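Será que um robô já consegue arrumar o seu quarto?

Imagine a cena: você chega da escola, joga a mochila no chão, e um robô vem atrás, guarda os cadernos, dobra o casaco e ainda lava o copo do lanche. Que maravilha! Mas será que isso já existe?

A resposta curta é: um pouquinho. Há robôs que aspiram o chão da sala e máquinas que lavam a louça muito bem (desde que alguém ponha os pratos lá dentro, claro). Nas fábricas, braços mecânicos enormes soldam e pintam carros o dia inteiro, sempre no mesmo lugar e sempre do mesmo jeito. Só que uma casa é uma bagunça! A meia nunca cai duas vezes no mesmo canto, e o seu irmão muda a caixa de brinquedos de lugar toda semana.

Vamos pegar uma tarefa que parece boba: mexer com uma garrafa e uma caixa de papelão. Você faz isso sem pensar. Para uma máquina, é um monte de problemas juntos. Onde está a garrafa? Onde fica a abertura da caixa? Com que força dá para apertar sem amassar nada? E se uma aba de papelão estiver no meio do caminho?

Uma das maneiras de ensinar é a pessoa fazer o trabalho com garras nas mãos, iguais às que o robô vai usar. Garra não tem cinco dedos nem sente cócegas, e por isso a pessoa precisa resolver tudo do jeito que a máquina resolveria.

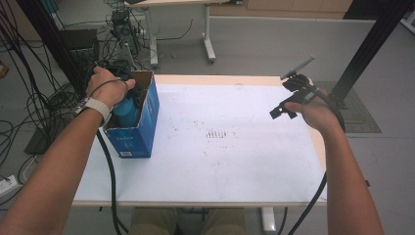
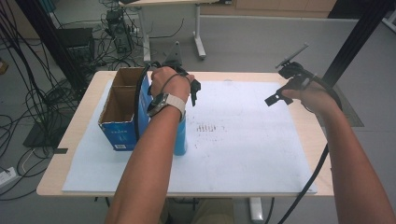 A mesma tarefa, com uma garra em cada mão.

Agora experimente em casa! Pegue dois pregadores de roupa, um para cada mão, e tente colocar uma borracha dentro de uma caixinha usando só os pregadores. Difícil, né? Repita com a caixa virada para o outro lado, depois com uma borracha maior. Cada tentativa é um pouco diferente da anterior, e é dessas diferenças que um robô aprende.

E ele precisa de muitas! Na oficina Hirska, a engenheira Verna Mahmoud juntou 2.908 tentativas de tarefas de cozinha e de arrumação. Depois, a equipe dela deu ao robô 66 objetos que ele nunca tinha visto. Ele conseguiu pegar e guardar 63! Os três que faltaram foram uma colher muito fininha, um saco plástico mole e um copo transparente. Coisas transparentes são terríveis para os robôs, porque as câmeras quase não enxergam as bordas.

O colega dela, Anselmo Inga, gosta de lembrar que pegar é só o começo. "Uma criança de quatro anos sabe que o leite vai na geladeira e o sapato não vai", diz ele. "O robô também tem que aprender isso."

Então, por enquanto, o quarto continua sendo com você. Mas os robôs estão melhorando depressa, e talvez seja você quem vai ensinar o próximo a dobrar meias!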